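Vernlow Home Forum > Storage and Desk
Print this page | E-mail this thread

Divided clear organizer: fixed or loose panels?

hjaltested_h
Looking for an upright pen and brush holder with compartments. The Akport listing gives the height as 116 mm and says nothing about whether the dividers come out. Does anyone own one?

bjartur786
I have 2. The panels are molded in on both. Mine hold rulers and flat brushes, and the height is fine for those. Short pencils disappear into it.
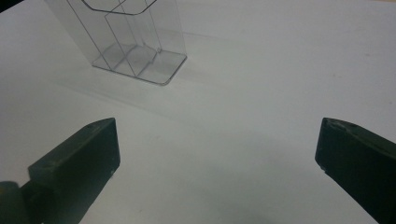 Clear plastic organizer with vertical dividers, on a pale tabletop.

Rounded corners at the base as well, so a row of them leaves small gaps in a drawer.

sidra_k
I disagree about fixed panels being a given. The Sarmiento version I bought in October has a lift-out insert. It rattles, but you can wash under it.

bjartur786
Different product, then. On mine a bottle brush reaches the bottom of each cell. Dish soap, no abrasive pad -- the walls scratch.

marleny.v
Clear is the wrong choice for graphite. The dust shows through every wall. I went back to an opaque one.

hjaltested_h
Brushes only, so dust is less of a concern. I would still take the lift-out insert over the quieter one. Sidra, do you have the item number?

sidra_k
Sarmiento 300. Check that the insert is listed separately in the box contents.

E-mail this thread | Printer-friendly version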